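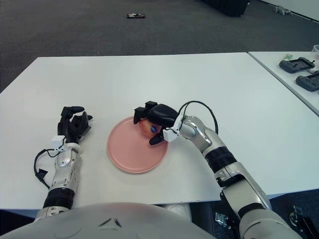

Good morning everyone, and thank you for coming out to talk about letting a holiday cottage in the quiet months! I looked after bookings for the Crenshaw cottages at Vurnville for years, and June always filled itself, so my favourite puzzle was the rest of the calendar. Start with the welcome. A piece of fruit on a pink plate, set out on a plain white table, does more for a tired family than a folder of house rules, and it costs you pennies.

(Pause. Ask who has stayed somewhere with a really good welcome. Take two or three answers.)

Next, heating. Guests in the off season will forgive a small bedroom but they won't forgive a cold one. At Plemeck we put the heating on 4 hours before arrival and the grumbles in the guest book dried up — I was thrilled, and so was the owner!

Prices. Mavis Lindgren lets the end cottage and dropped her three-night stay to 300 in the low season. She had couples coming back who had only ever seen the place in the rain (they loved it, they brought board games and a dog). Don't copy her figure, work out your own: cleaning, laundry, fuel, then what you'd like left over.

Dogs — say yes if you possibly can. Hooks by the door, old towels, a bowl.

Listing wording: read out the Emar one, then the rewrite. Let them hear the difference. Mention the log basket and the walk to the pub early on.

Questions, then tea. Leave the sign-up sheet by the door.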